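Anelero League confirms format and eligibility rules for club championship

2019-08-05 — The Anelero League today confirmed the format for its senior club championship, sponsored for the first time by Grusix. The draw for the opening round has been completed and fixtures have been sent to club secretaries.

Group matches will be played over four rounds. The top two clubs in each group advance to the quarterfinals. Clubs level on points are separated by the result between them, then by scoring difference.
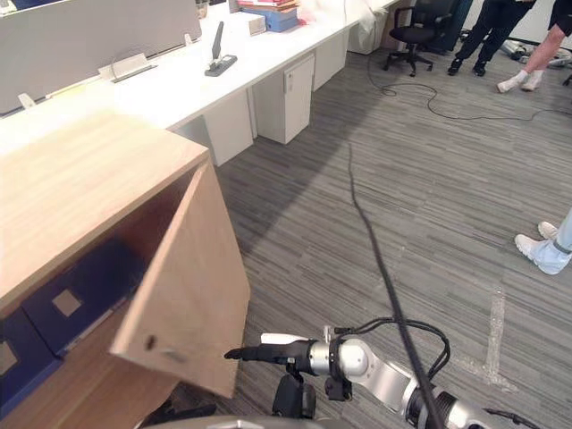
Matches last 30 minutes per half. A drawn knockout match goes to extra time and, if still level, to a replay at a neutral ground. Squad lists are capped at 39 players, and any player transferred after February must hold written clearance before being named.

"The eligibility dates are fixed and apply to every club equally," said Jussara Fagundes, competitions secretary. "Late clearances will go into the file for next season."

Fortin, the defending champion, opens away to Gerkier. Referee appointments for that match and the rest of the first round — including standby officials — will be issued by Rekha Suvarna, head of match officials. Some 133 matches are scheduled across all grades.

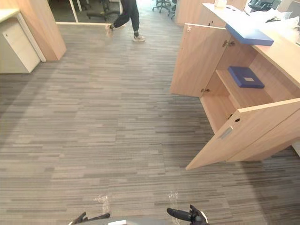

Striped gray carpet tiles leading to a doorway.

Postponement requests must be made in writing by both clubs. Appeals against a result are heard by Anselmo Honorato, disciplinary officer.

Media contact: Edivaldo Conceição, Anelero League press office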